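Week 5: small promotional figures and how to catalogue them

Right, so last week we did crockery and I talked too much about glazes, sorry. This week it's the little people: giveaway figures, mascots, the things that come free with a drink or get handed out at a trade fair. I love these. I've got far too many at home and Rohani Sinaga, who takes the Thursday group, has banned me from bringing the whole box in.

Bring your record sheets from September if you still have them. We're using the same 12 fields, but three of them work a bit differently for figures, so please read this before you come.

Field 2, name of object. Write "figure" and stop there. I had a pile of sheets last term saying "doll", "statue", "toy man" and (my favourite) "chap". If you search the store list for "figure" and yours is down as "chap", it may as well be at the bottom of the sea.

Field 4, clothing. Start with the garment and its main colour, then the pattern, then anything printed on it. Royal-blue jersey, lighter blue dots, round logo on the chest — in that order, every time. It feels plodding but you'll get quick at it.

Field 5, lettering. This is where the marks go missing! Copy what you can read, in the script it's written in. If a jersey says 百事 then you write 百事, and you put the English (Pepsi, in that case) in brackets afterwards. If you can only make out EPSI then you write EPSI, and say in the notes what you think the full word is. Don't tidy it up. Kolbrún Sveinbjörnsson went through 50 old sheets for us and found five where somebody had "corrected" the wording, and now we can't tell what was on the object at all.

Printed pictures count as decoration, so they belong with the clothing in field 4. A little robot drawn on a shirt, a cartoon face with chevrons for eyes, that sort of thing. People tend to skip them once they've spotted a brand name.

Faces: keep it short. Hair colour, eyes open or closed, and if the eyes are just narrow lines then put "narrow, possibly closed". You're allowed to be unsure on a record sheet, I'd much rather that than a guess.

For next week, do one full sheet on a figure of your own. Any figure will do, cake toppers included, and do leave the dust on until you've written up the condition.

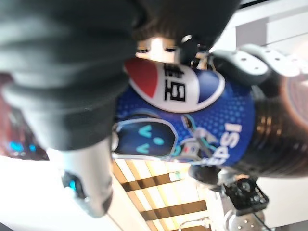 Sheets go in the tray by my door, or hand them to Rohani if you're in her group. If you haven't got a figure at home, come and borrow one from me before the weekend — I really do have plenty.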